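Workshop tips: comparing grippers on a small table

I am keeping these tips for people who have two small arms at home or in a club room and want to know which gripper to buy. I tried the Drevis and the Ramum, one after the other, on the same arms. I am not a professional tester, so please take it as advice from one workshop to another.

Use toys for the test. Letter blocks are very good, and a wooden tray to put them in is even better. A block has flat sides, it does not break, and the painted letter shows you at once if the gripper has turned it the wrong way. The task I like most is to spell a word: one arm keeps the tray still, the other arm brings the letters. If the tray moves, you learn something about the first gripper also.

Before you compare anything, wipe the table and wipe the fingers. Black finger pads collect dust, and after this they slide. I use a cloth with a little warm water and I let the pads dry fully. Do not use oil or furniture spray near them. I made this mistake in August and lost one evening.
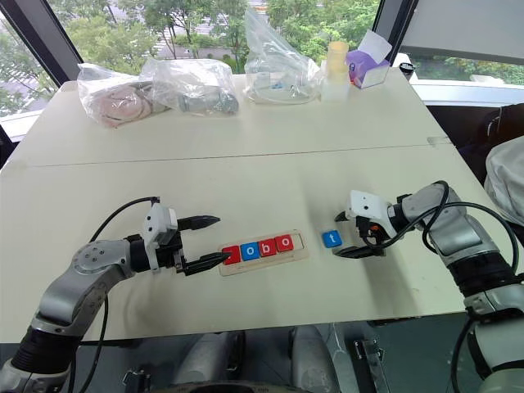 Keep the same speed for both grippers. It is tempting to let the better one go faster, but then you compare two things together and the notes are useless. I write the speed at the top of the page, and Garba Effiong, who shares the workshop with me, checks it when I forget.

Next, the closing force. Begin low and go up by small steps until the block stays in the fingers when the arm stops suddenly. With the Drevis I needed 4 steps, with the Ramum a few more. Write down the number also when it is bad.

For the blocks I made 263 picks with each gripper, over several evenings. The Drevis dropped 31. The Ramum dropped fewer, but it was slower to open, and in a narrow tray the slow opening pushes the neighbour block. For me this is worse than a drop, as you must put the whole row straight again.

Look after the cables. Leave a loop big enough for the wrist to turn, and move the arm by hand through the whole job before you switch on. If the cable pulls at any point, make the loop longer. Fabric tape is kinder than plastic ties and you can open it again.

Daylight changes during the day, and a camera sees it more than you do. Do both grippers at the same hour, or close the blind and use a lamp.

Small spare parts go in clear bags, one kind in each bag, with a paper label inside. Keep tissues near too, for the grease.

Abimbola Olaniyan from the Gurngate club wrote to ask about the Rüegg fingers. I have not tried them yet. If somebody has a pair to lend, I will run the same letters and add the result to this page.

Last changed: Feb 8, 2018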